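Week 9, evening. Pulled the front drum off the driver's side tonight. The brake shoes were worn down nearly to the rivets and the wheel cylinder had been weeping for a while, going by the crud on the backing plate. I soaked the adjuster in penetrating oil and left it while I ate. It came free on the second try.

The new cylinders came from Savport and the castings are fine, but the bleed screws are a size bigger than the old ones, so my good wrench doesn't fit. Graciela Domínguez lent me hers. She also had a box of return springs from her parts car and I took 2 of them. Paid her for the springs.

Cleaned the backing plate with a wire brush and put on a coat of black paint. Greased the contact pads. Shoes on, springs on, skinned one knuckle. The drum went over them after I backed the adjuster off 8 clicks.

Passenger side is still to do, and the hard line to the rear has a rusty patch by the crossmember that I don't like. I'll bend a new one from the roll in the garage. Odometer still says 137 miles since the engine went back in. I'd like to have it stopping straight before the Plodcombe run in October.

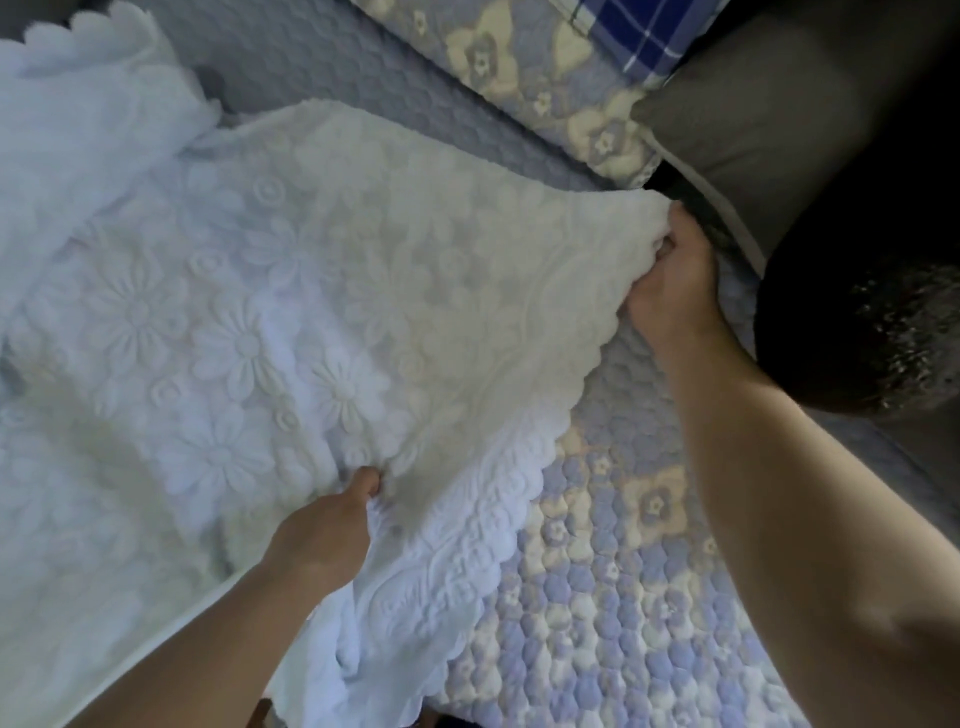

Do both front wheel cylinders need to be replaced if only one is leaking?
I'm doing both, as they're the same age and the system has to be bled anyway.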